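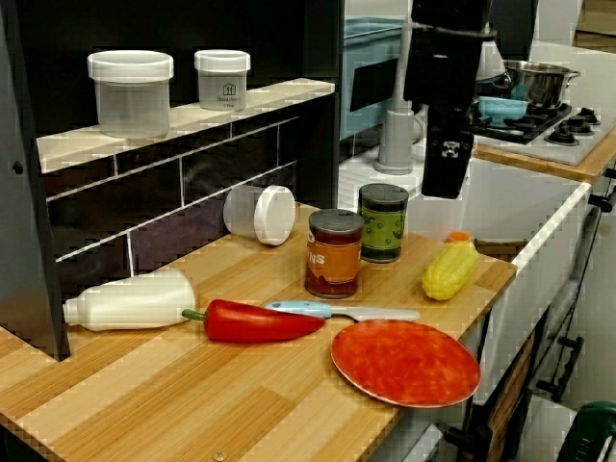 Bradgate Ridge Wildfire Readiness Inspection
Checklist with inspector's comments

Area: Bradgate village, the lower ridge road and the Sunus picnic ground
Inspector: Yoshinori Takagi
Month: September
Start time: 8:15 am
Homes and outbuildings inside the inspection line: 99
Elevation at the upper lookout: 1,286 feet

Marks used: OK = meets the standard. FIX = needs work before the next visit. N/C = not checked.

1. ACCESS AND TURNAROUNDS

1.1 Ridge road passable for a full-size engine — OK
Grader has been through. The washout below the second bend is filled and packed. Shoulder is still soft on the downhill side, so engines should keep to the middle.

1.2 Turnaround at the top of Orico Lane — FIX
Two trailers parked in it. One has no plates. Left a notice on both.

1.3 Gate at the Sunus picnic ground — OK
Lock opens with the district key. Hinge is dry and the gate drags. Oil it when convenient.

1.4 Road signs readable at night — FIX
Reflective sheeting has peeled off the Orico Lane sign. The others passed with a flashlight.

2. WATER SUPPLY

2.1 Storage tank at the lower pump house full — OK
Gauge and dipstick agree.

2.2 Hydrants clear of brush — FIX
We run 8 hydrants on this loop. Number 5 has blackberry grown over the cap. The rest are clear and painted.

2.3 Portable pump starts — OK
Uchida pump, started on the third pull and ran ten minutes with no trouble. Fuel was from spring. Drained it and refilled with fresh.

2.4 Pond draft site — FIX
Water level is down far enough that the short suction hose won't reach. Either move the longer hose up from the Bradgate station or take this site off the map until the rains come. I would move the hose.

3. DEFENSIBLE SPACE

3.1 Homes cleared to 100 feet, or to the property line — FIX
Most of the village passes. The houses on the west side of Orico Lane back onto an unmanaged lot and can't clear the full distance on their own ground. The lot owner was written to last year and did not answer. Second letter needed, sent so that it has to be signed for.

3.2 Gutters and roof valleys free of needles — FIX
Better than last year. Still heavy under the big pines by the chapel.

3.3 Firewood stacked away from walls — FIX
Same four addresses as last time. List is attached to the office copy.

3.4 Vents screened — N/C
Ladder was on the other truck. To be done on the return visit.

4. FUEL BREAK

4.1 Upper break mowed to full width — OK
Mowed end to end. Some slash was left in piles near the lookout and should be hauled out or chipped. Do not burn it before the restrictions lift.

4.2 Power line corridor — FIX
Two leaning firs within reach of the line, north of the pump house. Tagged with orange tape and reported to the utility by phone at 2:40 pm. Keep people off that stretch of trail until they are down.

5. WARNING AND EVACUATION

5.1 Siren test — OK
Heard clearly in the village and at the picnic ground. Faint at the far end of Orico Lane with the wind from the south.

5.2 Call list current — FIX
Several numbers no longer work. Residents who have changed phones can leave the new number at the station, mornings only.

5.3 Evacuation map posted — OK
New copies are up at the store and the chapel. The one at the picnic ground still shows the old footbridge as a way out. The bridge is gone — cover that part of the map until a new one is printed.

5.4 Help list for residents who don't drive — OK
Checked against last year's list. Three names added, and each has a driver and a backup driver.

6. STATION EQUIPMENT

6.1 Hand tools sharp and handles sound — OK
One cracked shovel handle, replaced on the spot.

6.2 Radios charged — FIX
Two batteries won't hold a charge past noon. Order replacements.

6.3 First aid kit sealed and in date — OK

RETURN VISIT
Items 1.2, 2.2, 2.4 and 4.2 come first. Item 3.4 to be done the same day. Owners with a FIX mark under section 3 have until the return visit to finish the work, and can ask at the station for the loan of a rake, a pole saw or the chipper.

Signed, Y. Takagi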